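Reading for the Exam in Latusville
By the education desk
Apr 20, 2025

The set novel for the Latusville school-leaving exam is 218 pages long, and most students who take the paper have read it at least once by spring. Many of them have also read a study guide. A fair number have read only the study guide, and the examiners' notes from last year suggest that this group is growing.

The guides are easy to find. The bookstore across from the bus station keeps them by the register, ahead of the novels. The best seller is the Fornetti guide, a thin stapled booklet with a chapter summary on each left-hand page and a list of likely questions on the right. It costs less than the novel, and students pass it down to younger brothers and sisters with the answers already underlined. 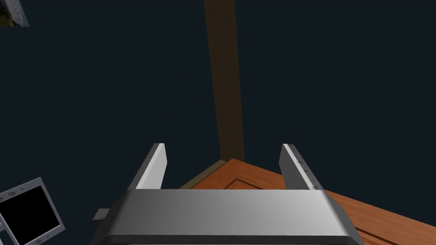 The exam itself has changed less than the guides have. The literature paper still opens with 20 short questions on plot and character. These are the ones the booklets prepare students for, and they do it well enough. After that comes a passage printed from the novel, with a set of questions on tone and word choice, and then one long essay. The essay carries the most marks. Last year the topic asked how the narrator's opinion of her father changes after the family moves inland. Many answers retold the move in great detail and never got to the opinion.

Teachers at Owusu Secondary began to treat this as a reading problem three years ago. Their first step was to move the novel to the start of the school year. Classes now begin it in August and read it aloud, a chapter at a time, before anyone is allowed to bring in a guide. Students keep a notebook with one entry per chapter. The entry has to include a sentence copied from the book and a few lines on why it was chosen.

The notebooks are not graded. They are checked for completeness, and in the weeks before the exam they become the main thing students revise from. A student who copied a line in September has usually forgotten it by March, so going back over the entries works as a second reading.
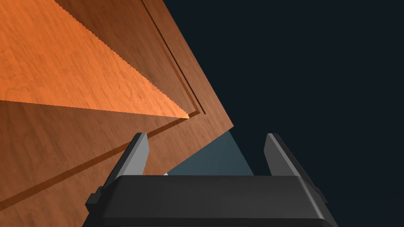 Owusu has about 600 students, and only the final-year classes follow the full plan. Two smaller schools have borrowed parts of it. One dropped the reading aloud after a term on account of time. The other kept it and cut back on grammar drills, a trade that some parents questioned at the fall meeting.

Cost is part of the story too. Copies of the novel run short every year, and three students to a book is common. The Zanine library fund paid for extra copies last fall, which brought that down to two in most classrooms. The fund has not said whether it will do the same when the set text changes next year.

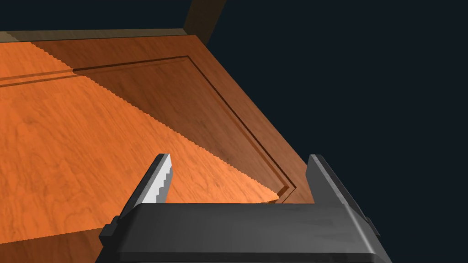 For students sitting the paper this season, the teachers' advice is modest. With 8 weeks left there is time to read the novel again at an easy pace, five or six pages a day. Use the guide afterward to check names and the order of events. Practice the essay by hand, with a clock running, and write the first paragraph last if it will not come.

The new set text will be announced after the results are out. The bookstore expects the guide to arrive before the novel does.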